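Ticket 2934: left unit drops pose during two-handed tasks
Product: Peltberg hand-held gripper kit (pair), evaluation loan
Customer site: Kernham
Opened by: Consolacion Bautista
Date opened: September 26, 2021
Priority: Normal
Status: Waiting on vendor

Initial report

We are reviewing the Peltberg kit against the Dondis kit for tabletop recording. The right unit has given no trouble. The left unit loses its pose in the middle of a take, usually when the two grippers come close together over the table. The recording itself continues and the video plays back normally. The pose track for the left unit stops, then resumes with a jump. Finger opening values are not affected.

Firmware on both units is the version the kit shipped with. Desktop software is Macedo, default profile. The calibration routine passed on both units this morning.

Expected: continuous pose for both units through the full take.
Observed: gap in the left pose track, then an offset on resume. The offset stays until the session is closed.

Reply from Peltberg support

Please confirm the following before we go further.
Marker cube is seated fully and the latch is closed.
Marker faces are clean and have no tape or glare film on them.
Exposure is locked in the Macedo profile. Auto exposure is on by default.
Both units were started from the dock, left unit first.

Please also attach the session log from a failing take. The export is under Tools, Diagnostics, Save Bundle. Leave raw video out of the bundle unless we ask for it.

Update from customer

Cube reseated, latch closed. Faces wiped with a dry cloth. Exposure was on auto, now locked. Start order was right unit first on all earlier takes. Changed to left first.

Ran 34 takes with the new settings, same operator, same small-object pick task. Two still show the gap. Before the change it was 29 out of 34, so this is a large improvement but does not meet our acceptance limit, which is zero gaps in a full set.

Both remaining failures have the same pattern in the log: MARKER_LOST, then RELOCALIZE, then POSE_RESUME with confidence 93. The offset on resume is smaller than before.
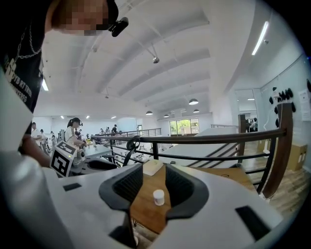
Does the marker cube have to stay in view of the other gripper for the whole take?

Short losses are tolerated. The software fills a gap from the motion sensor for up to two seconds, and after that it marks the track as lost and starts a relocalize. Keep the cube in view for the start and end of each take, and avoid holding it out of view while the arm is moving fast.

Reply from Peltberg support

Bundle received. In both failing takes the marker was lost for longer than the fill limit. The resume offset has a separate cause. Relocalize is using the map saved at the first session of the day, and your bundle shows that map was made while exposure was still on auto. Steps:

1. Close Macedo on the desktop.
2. Delete the saved map for the site. Do not delete the calibration files in the same folder.
3. Dock both units and power cycle the dock.
4. Start left, then right. Wait for the steady light on each.
5. Build a new map with exposure locked. Walk the full work area once at normal speed and return to the starting point.
6. Run a full set and send a new bundle.

If the walk does not end at the starting point the map will save without a warning. This is a known issue and is on the list for the October release.

Update from customer

Steps 1 to 5 done. First attempt at step 5 saved a bad map, probably the known issue. Second attempt is good.

Full set of 34 takes run. No resume offset in any take. One take has a marker loss over the limit, and the left track recovered at the correct position. We can trim that take, but it still counts as a gap under our acceptance test.

Two requests for the review:
The fill limit should be a setting in the profile. On the Dondis kit it can be changed per session.
The exposure default should be locked, or the software should refuse to build a map on auto.

Reply from Peltberg support

Offset fault closed as map error. Fill limit request logged under the same ticket. Exposure default passed to the Macedo team. A test build with an adjustable fill limit can be sent to evaluation customers on request. It will need a fresh calibration on both units after install.

Update from customer

Please send the test build. Keep the ticket open until we have run a full set on it. Loan period on the kit will need to be extended into October.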